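Housekeeping and Home Textiles, Unit 4
Handout: Sorting and Folding Small Items on the Bed
Instructor: Lejla Vukadinović
Practice rooms: Lenz wing, second floor

Read this before Tuesday. Bring the worksheet from Unit 3, filled in, and wear sleeves you can push up.

Last unit covered sheets and pillowcases. This one covers the small pieces that end up on top of the bed when a closet or drawer gets emptied: cloths, napkins, scarves, hand towels, and the hangers that come out with them. Small pieces take longer than people expect. The Burel guesthouse, where most of you will do your placement, has 79 beds, and the staff there handle more than 200 small pieces on a full changeover day.

1. The bed as a work surface

A made bed is a good place to sort. It is wide, it is soft on fabric, and it is a better height for most people than the floor. Pull the sheet smooth first. Move pillows and cushions to the head end and leave the middle clear. If the bed has a thick quilt, fold it back, because a small cloth will not lie flat on padding.

Patterned sheets make pale cloths harder to spot. Check the whole surface with your hand before you say the bed is clear.

2. Hangers first

Wire hangers go off the bed before any folding starts. Thin wire slides under fabric and the hook end can catch a loose thread and pull it. Lift the cloth off the hanger. Do not drag the hanger out from under the cloth. If two pieces lie over the same hanger, take the top one away first, then the other.

Bent hangers go in the metal bin by the door. Straight ones go back on the rail with all hooks facing the same way.

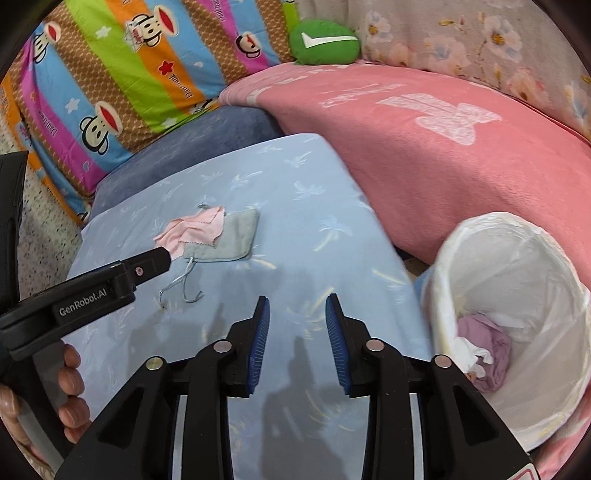

Should a crumpled cloth be folded straight away?
Shake it out once and smooth it by hand first. Folding over creases sets them, and the piece will have to be pressed later.

3. Sorting

Make two piles, flat and crumpled. The flat pile can be folded right away. The crumpled pile gets smoothed or goes to pressing. Within each pile, keep light colors apart from dark ones. Stained pieces go straight into the wash bag, whatever pile they came from.

4. Folding a small rectangle

Lay the cloth with the long side toward you. If it has a border, use the border as your guide – the edges should meet exactly. Fold left to right, run your palm along the crease, then fold bottom to top. Place it on the stack with the folded edge facing out.

Very thin cloths can be rolled. Milovan Grgić will show the roll at the second table. The Clinness drawer inserts are cut for rolled pieces and the Adasach ones for flat stacks, so look at the drawer before you choose.

5. Finishing

Put the stacks away before you straighten the bed. Smooth the sheet from the center outward, put the cushions back, and check the floor on both sides for anything that slid off.

Practice task: work in pairs. One person sorts, the other folds, then switch. Write down where you slowed down. Velimir Matić will collect the sheets at the end of class.

Reading for next time: the chapter on pressing, first half only. The October group can skip the part on starch.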